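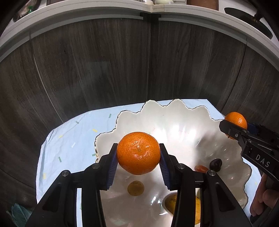
Amado Sebastian asks in his reply whether we have ruled out the pads, and he writes that in his group at Trulska the same symptom went away when they washed them with dish soap. Thank you, Amado. I answer this further down, under "Pads".

Ticket 1448
Project: Druvside, summer robotics class, Hadholm
Opened: 8/1/19
Component: hand-held grippers, opening width signal
Priority: normal
Status: solved, one question open

Problem

We record pick and place with two hand-held grippers, one in each hand of the student. The task is to take fruit from a bowl and put it back. The opening width is written in the log file together with the video. On the right gripper, the width is correct at the start of a session. Later it shows a smaller value than the real opening. When the jaws are closed around a mandarin, the file says that they are closed around something like a cherry tomato. The left gripper does not have this problem.

For the learning part this is bad, as the students train on the width and the video together. The first model opened the jaws too little and pushed the fruit away.

How to reproduce

1. Close the jaws completely and set zero.
2. Put the 40 mm test block between the pads. The value is correct.
3. Do 200 open and close movements at normal speed.
4. Put the test block in again. The value is now too small.

If I do only a few movements in step 3, I do not see the error.

What we tried

Cable. I exchanged the cables between left and right. The error stayed with the right gripper.

Software. We installed the same version on both laptops, and I compared the settings files line by line. They are equal. I also deleted the old calibration file before a new zero. No change.

Pads. We washed them with dish soap, as Amado proposes, and dried them overnight. The ridges are in good condition and the fruit does not slip. In our case slipping would also not explain the numbers, because the test block gives the wrong value too, and there I can see that it sits straight. I think that at Trulska it was a different fault with a similar look. Still it was good to do, the pads were quite sticky from juice.

Temperature. One student had the idea that the sensor becomes warm. We let the gripper lie switched on for a whole lesson without moving it. The value stayed the same, so I crossed this out.

Linkage. I took hold of one arm and moved it by hand. There was a small play at the pivot, which I could feel better than see. Under the cap, the screw was loose. On the left gripper the same screw is tight.

Cause

The magnet for the angle sensor sits on the same shaft as this pivot. When the screw becomes loose, the magnet holder can turn a little on the shaft with every closing. It turns always in the same direction, and therefore the error grows during the session and does not jump back and forth. When we set a new zero, the error disappears, and this is why we believed for so long that it was a software problem.

Repair

Remove the cap. Take out the screw and clean the thread with alcohol. Put one small drop of the blue thread locker, the one that can be opened again. Tighten by hand with the short key only. Wait until the next day before using it. Then set zero and repeat the test with the block.

After the repair I did the full test again and the value was the same before and after. The students then recorded with mandarins for the whole afternoon, and at the end the block was still correct.

Old recordings

From the recordings of June, 17 files are affected. I moved them to the folder "width_bad" and did not delete them. The video in them is good and can still be used for the lesson about labeling. Please do not use them for training. Tan has a script that corrects a slow drift when there is a block measurement at both ends, but for these files we have only the one from the beginning.

New rule for the class

Measure the block before and after each session and write both values on the session sheet. If they are different by more than one millimeter, put the gripper in the repair box and tell me on the same day.

Open question

Amado, could you please check the pivot screws on your grippers as well? I would like to know if yours came with thread locker from the workshop. On our right gripper I found no rest of it on the screw. I have not opened the left one, as it works and I prefer to leave it closed until the class is finished.

I keep the ticket open until I have your answer.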